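Kiani 2: planificación de movimiento para dos brazos

Fabricante: Flukitz
Categoría: Software / Control y planificación
Versión actual: 2
Última modificación de la página: 3 de junio de 2024

Resumen

Kiani es el software de Flukitz para planificar y ejecutar movimientos de dos brazos robóticos que comparten una misma mesa. Recibe la nube de puntos o la imagen de una cámara fija, calcula las trayectorias de ambos brazos y las envía al controlador. El usuario trabaja desde un solo panel, donde se definen las zonas de cada brazo, los puntos de agarre permitidos y las velocidades máximas.

El programa está pensado para materiales que no conservan su forma: telas, bolsas, cables, espuma. Con piezas rígidas también funciona, pero si su aplicación es solamente coger cajas de una cinta, les recomendamos Damer, nuestro producto más sencillo, que cuesta menos y se instala en una mañana.

Para qué se utiliza

Nuestros clientes usan Kiani sobre todo en clasificación de ropa, preparación de lotes textiles y ensayos de laboratorio. El caso más frecuente es la separación de una pila: el sistema elige un punto en el límite entre dos prendas, acerca una pinza y mantiene el otro brazo fuera de la zona ocupada hasta que el primero libera el espacio.

Para la elección del punto de agarre se usa el módulo de segmentación por tela. Este módulo no necesita conocer la prenda de antemano. Busca cambios de color, de estampado y de altura, y da a cada candidato una puntuación. El usuario puede ver la puntuación en el panel y corregir el umbral. En telas con estampado muy irregular conviene bajar el peso del color y subir el de la altura, porque si no, una misma tela puede aparecer dividida en varias regiones.

Los objetos que no son tela se declaran como «respetados». El planificador los rodea con un margen configurable y no propone agarres sobre ellos. En la escena de prueba, el limón amarillo, la cajita morada oscura y el vaso rosa salmón están declarados de esta manera, y la pila de telas es la única zona de trabajo.
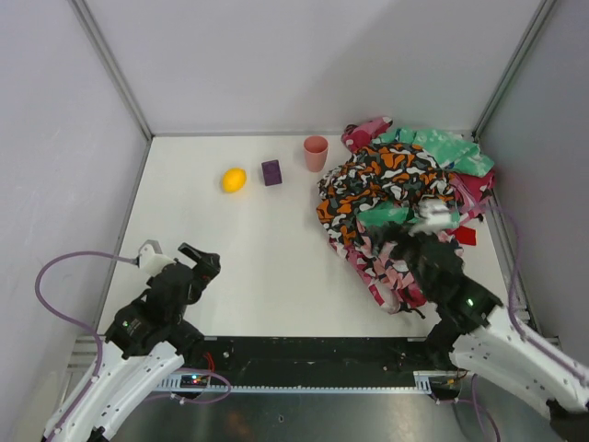 Funciones principales

Reserva de espacio. Cada brazo reserva el volumen que va a ocupar antes de moverse. Si el volumen ya está reservado por el otro, espera o busca otra trayectoria, según la opción elegida en el panel. La opción por defecto es esperar.

Replanificación en marcha. La trayectoria se vuelve a calcular cada 275 ms mientras el brazo se desplaza. Si la pila cambia de forma durante el movimiento, el punto final se corrige, siempre dentro de la zona autorizada.

Modelo de cables. Los cables externos que van por fuera del brazo se pueden describir como una curva con holgura. El planificador evita los giros de muñeca que los tensan. Esta función la pidieron varios usuarios de la versión anterior y es, a nuestro parecer, la que más paradas ahorra.

Registro y repetición. Se guardan hasta 900 ciclos completos con imagen, trayectorias y puntuaciones. Cualquier ciclo se puede abrir después en simulación y ejecutar de nuevo con otros parámetros, sin tocar la máquina.

Editor de tareas. Las tareas se escriben en bloques o en Python. Se incluyen nueve plantillas, entre ellas separar, extender, doblar por la mitad y trasladar a contenedor.

Requisitos

Ordenador con Linux de 64 bits y tarjeta gráfica dedicada. La tarjeta es necesaria solo para la segmentación.
Dos brazos de seis o siete ejes con control de posición por red.
Una cámara fija, lateral o superior, que vea la superficie de trabajo completa.
Iluminación estable. Las sombras suaves en las paredes no molestan; los reflejos fuertes sobre la mesa sí pueden confundir la medida de altura.

Antes de comprar pueden enviarnos el modelo exacto de sus brazos y les confirmamos la compatibilidad por escrito.

Instalación y calibración

La calibración entre cámara y brazos se hace con una placa que se entrega junto con la licencia. El asistente guía los dos brazos, uno después del otro, y al final muestra el error medido. Si se mueve la cámara, hay que repetir el proceso. Si se cambia solo la pinza, es suficiente con introducir las medidas nuevas en la ficha de herramienta.

Experiencia de uso

En Britudport el sistema trabaja desde abril en una celda de clasificación textil. Larysa Vasylenko, responsable de la celda, nos escribió: «Lo que más utilizamos es la repetición de ciclos. Cuando una prenda queda mal cogida, abrimos el ciclo, cambiamos el umbral y vemos enseguida si el agarre propuesto es otro».

Licencia y soporte

La licencia es por celda, con dos brazos incluidos. La simulación se puede instalar sin coste en los ordenadores de oficina que hagan falta. El soporte se atiende en español e inglés. Para pedir una oferta o una licencia de prueba, utilicen el formulario de contacto e indiquen el tipo de material que desean manipular.

Productos relacionados

Damer: recogida de piezas rígidas con un brazo
Placa de calibración de repuesto
Kiani 2, manual de usuario (PDF)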